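Gripper lets go on the lift, but only in the kitchen scene

Sendalon forum > Simulation > Faults and odd behaviour

tinplate_ted
Right, I'm pulling my hair out, so apologies for the length. I've got the kitchen scene running in Sendalon with the Sallaldale contact settings, and the job is dead simple: pick up the orange, carry it over the counter, put it in the bowl. On the bare test table it managed 1000 runs without a drop. In the kitchen I've had 1278 runs and 700 good ones, which is rubbish! It grips fine, lifts fine, then somewhere over the marble the fingers just open. No error, nothing in the log, and the job carries on as if it's still holding the thing. Wrist view: 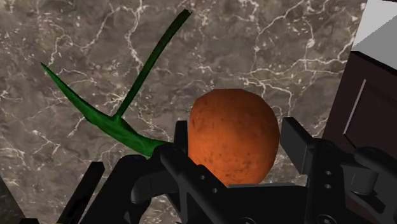
Page 1 of 4

mossbank
Have you looked at the plant? You've got leaves right up against the orange there. My bet is the gripper thinks it's touching two things and gets in a muddle. I'd take the greenery out and run it again before you fiddle with anything else.

tinplate_ted
Tried it this morning with no plant at all. Fewer drops, I think, but still drops. I didn't keep a proper tally (I know, I know).

Stomberg
It's not the plant. It's your grip force. Sallaldale's default is far too soft for anything round, I've been moaning about it since March. Turn Bite up and it'll go away.

mossbank
Turning Bite up hides it, though. If the fingers are opening by themselves that's a command coming from somewhere, and a harder squeeze won't stop a command. On a real arm I'd be worried about what else was being sent.

Stomberg
Well, mine's been fine for months with it turned up, so make of that what you will.

kettle_and_crumbs
Ted, can you put up a view from further back? I had something similar and it was the arm clipping a bit of scenery on the way across. The safety release fired and opened the gripper, and the release doesn't write to the main log. It's got its own file, which is daft.

tinplate_ted
Ooh, didn't know about the second file. Wide view while I go and dig:

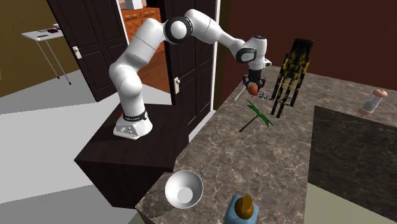 Holding the orange over the counter, striped stand just to the right

kettle_and_crumbs
That stand is awfully close to the gripper! I'd shift it first.

mossbank
Still say plant. It's directly underneath.

tinplate_ted
Found the file and it's full of release events. You were both nearly right, sorry Stomberg. It says contact, but it doesn't say contact with what, so I'm going to move the stand tonight and leave the plant where it is, then swap them over. Bite stays at default until I've done both.

Stomberg
Fine, but try mine after.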